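Workshop tips: sharing the sealant bench with robot arms

I've been filling gaps for a living since I was nineteen, first on sites and now in the finishing shop at Flanatora, where we put together shower rooms and little kitchen units before they go out on the lorry. If you've read my other pages you'll know I have opinions about caulking guns. Well, last June the firm bought in a pair of robot arms from Ragab to help with the loading end of the job, and people keep writing to ask me what it's like and whether I still have work. Yes, I do! But my bench has changed, and so have my habits, and quite a few of the new habits are worth stealing even if the only sealant you ever squeeze out goes round your own bath.

So this page is half tips, half what happened to us. Skip about as you like.

What the arms do, and what I do

The arms are meant to take over the fiddly bit: pick up the gun, pick up a fresh tube, get the one into the other and have it ready at the edge of the bench. I cut the nozzle and I run the bead. On a busy run of units we get through 350 tubes, and if you've ever reloaded a gun that many times you'll know where your thumb starts to complain. Mine complained for years. It doesn't much now, and I'd be a liar if I said I missed it.

What I wasn't ready for was how much of the job would turn into tidying. We all learnt the new layouts on the screen first, with a pretend room and a pretend bench, and you could watch the arms have a go at things long before anyone let them near a real tube of white.

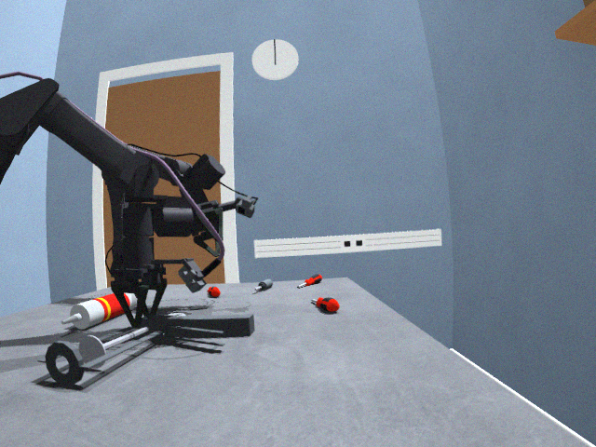 Laying out is the part of the job I'd have laughed at before, and now I do it at home as well. Everything that goes together sits together, and everything else gets shoved away from it. On our practice layout the cartridge lies just behind the gun with its nozzle off to the left, and the screwdrivers and other hand tools are spread out towards the back, on the other side of the gripper. I used to keep the lot in one heap and fish about. An arm doesn't fish about very gracefully, and when I'm truthful with myself neither do I, with one hand full and my glasses pushed up on my head. Put the tube next to the gun before you start. Point the nozzle the same way every time. You'll stop turning things end over end like a man looking for the start of the sticky tape.

Getting the tube in without swearing

Pull the rod all the way back first. All the way! Half the struggles I see come from a plunger left sitting in the middle of the frame, and then folk try to bend the tube in past it. Press the release, draw the rod back until it stops, drop in the closed end of the tube, then lower the nozzle through the front. If your gun has a slot at the front and not a ring, the nozzle just drops in from above, which is easier. With a ring you have to feed the nozzle through at a bit of a slant and then let the back end down.

Then push the rod up by hand until you feel the plate touch. Don't pump the trigger to get there, it's a waste of your hand.

Houda Ait Brahim runs the cell on the early shift and she wrote the loading order on a card for the new starters. It was meant for people who'd be working alongside the arms, but my daughter has a photo of it on her phone and used it to do her kitchen splashback. It goes like this:

Rod back.
Tube in, closed end first.
Nozzle through.
Rod up to touch.
Cut, pierce, wipe.

I'd add "find your rag" at the very top, but it's her card.

Cutting the nozzle

Still a job for people at our place, and I'm glad. Cut less than you think. You can always take off another sliver but you can't glue it back on, and a hole that's too big means you spend the whole time chasing the stuff with a wet finger. I cut on a slant and hold the slanted face flat to the joint. Pierce the inner seal if your tube has one (Citar tubes do, and they hide it well, so have a look before you squeeze until your knuckles go white wondering why nothing's coming).

A long nail does for piercing. I keep mine pushed into a cork.

Letting go of the trigger

Press the release the moment you get to the end of the bead. Your gun goes on pushing after your hand has stopped, and that's where the worm of sealant on the floor comes from. I'd been saying this to apprentices for ages without much effect, and then they started having to hand the gun back to the arms' side of the bench, and anything dribbling down the front meant someone had to stop the cell and wipe up. They learnt it in 2 shifts. Funny how that works.

Where to put small tools

My old bench was a Futa with a lip along the front, lovely thing, and everything rolled to the lip and stayed there. The new bench has no lip. Round handles will wander off a flat top if you so much as lean on it, so I've taken to laying my screwdrivers with a bit of space between them and never crossed over each other. Crossed tools get knocked together and one of them ends up by your boot. If you're at home and your worktop slopes (most do, try it with a marble), a damp tea towel underneath does the trick nicely.

And only get out what you need. I used to put out the entire roll because it looked professional. I counted up what I'd touched one morning and it was 4 things. 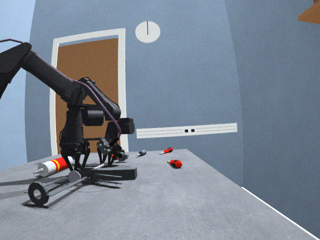

Both arms over the bench, with the tube and gun on the left and three small tools further along.

Working beside something that doesn't look up

You get used to the arms faster than you'd expect, and that's the bit to be careful about. With a person, you catch their eye and they shift over. I had to learn to wait for the light, step in, do my bit and step out, and not reach across for my tea. My tea now lives on a shelf by the door and it's a much cleaner cup of tea for it, no white thumbprints.

Same goes at home with anything that moves by itself, mind you. If you've got one of those sweeping machines, don't run it while you're doing the skirting. A friend of mine did and had a lovely line of decorator's caulk all down the hall.

What's changed for us

People want to know this more than they want to know about nozzles, so I'll try to be fair. Two of the lads who used to load moved over to fitting taps and wastes, which pays a little better, and one of them likes it and one of them grumbles. The reloading went quiet. I'd not realised how much chatting we did over it, standing there with our thumbs going, and we've had to make a point of having our break at the same time so we still hear each other's news.

On the good side, the units come to me steadier. We turned out 782 of them by the last stock-take and I did the finishing on a fair share with no strapping on my wrist. I've also got time to tool a joint properly, one long pull with the spatula and a wipe, where before I'd be hurrying on to the next reload with sealant up to my elbow.

On the less good side, when the arms stop, we all stop, and then there's a lot of standing about with folded arms until somebody presses something. I keep a manual gun in my drawer for those mornings. It's got a dent in the handle and it's older than the apprentice.

A few odds and ends

Store opened tubes nozzle up, with a screw wound into the tip. A blob of sealant left to go off in the end works too, and you can pull the whole plug out with pliers next time.

Wipe the plunger plate every time you change a tube. Dried bits on it make the rod push crooked.

Masking tape both sides of the joint if you're at all nervous, and take it off before the skin forms.

Keep a bag open on the floor for the dirty wipes. Blue roll is best, kitchen roll goes to shreds.

Next month I'll do grout, as several of you have asked about the corner behind the taps.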